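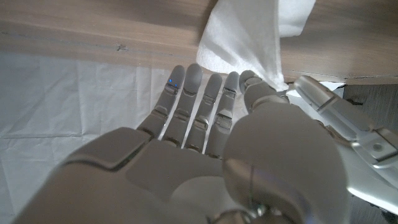

Thumb Contact Check and Re-zero for a Four-Finger Hand

19 February 2022
By the Sirnanix bench team

We use cookies to remember your reading preferences. Accept | Manage settings

Run this procedure after any thumb tendon change, after a hard stop, or when the cell logs a contact fault on soft material. It covers the grey hand on the Clavavow cell, with the wrist camera looking up the back of the hand toward the fingertips. Tissue is the test material. It creases under very light force and shows a misplaced thumb tip sooner than foam or card does.

What you need

— Hex keys for the wrist collar
— Lint-free wipes
— A box of plain white tissue
— White paper to lay behind the work
— The Michalski service console, logged in at maintenance level
— The last saved zero file for this hand

Step 1. Put the cell in maintenance mode

Stop the running job and wait for the arm to park. Set the key switch to maintenance and confirm that the console shows reduced speed. Keep the enabling switch in your hand for every powered step. If a second hand or tool shares the work area, park it and lock its axis group from the console.

Step 2. Inspect the hinges

Cut power to the hand. Move each finger by hand through its full travel, one joint at a time. Each finger has three segments, and all of them should move without a click or a dead spot. Wipe along the hinge lines where the shells meet. Tissue lint packs into these gaps and causes a slow return that looks like a motor fault in the log.

Check the thumb last. Its base is much heavier than the fingers, and a stiff joint there is easy to miss. Look along the seam of the base for any spread between the shell halves.

Step 3. Check the wrist joint

Put a hex key in each collar screw and test for movement. Do not add torque to a screw that is already tight. If one turns, back off the full set and retighten in a cross pattern, then repeat Step 2.

Step 4. Load the zero file

Restore power and load the saved file. Command the open pose. The fingers should extend with a slight, even spread. Read the thumb encoder on the console. The reference value for this hand is 1,179 counts in the open pose. If the reading differs, run the re-zero routine and save under a new file name. Do not overwrite the old file until Step 6 has passed.

Step 5. Run the contact check

Lay the white paper behind the work and drape a crumpled tissue over the front edge of the wooden board. Leave one lower corner hanging free. Jog the hand in from below until the thumb can reach that corner, then close the thumb alone at service speed.

The thumb tip should meet the corner and press it against the wood. A good contact leaves the four fingers extended and clear of the tissue. Watch the wrist camera view during the approach — the thumb closes toward the upper left in that view, and side drift shows up against the grain of the board.

Set the contact threshold to 500 for the first pass. If the thumb stops short of the tissue, raise it to 600 and repeat. Do not go higher. A thumb that still stops short has a friction problem, so return to Step 2.

Step 6. Repeat and record

Run the check again with a fresh tissue. Discard any piece that has torn. Enter the threshold, the encoder reading and the cycle counter in the Culetti log. The January entry for this hand was made at 3,836 cycles and can be used for comparison.

Return to production

Unlock any parked axis groups, clear the board, and set the key switch to automatic. Run one job at reduced speed before releasing the cell.

Get new service notes by email. Subscribe to the Sirnanix newsletter.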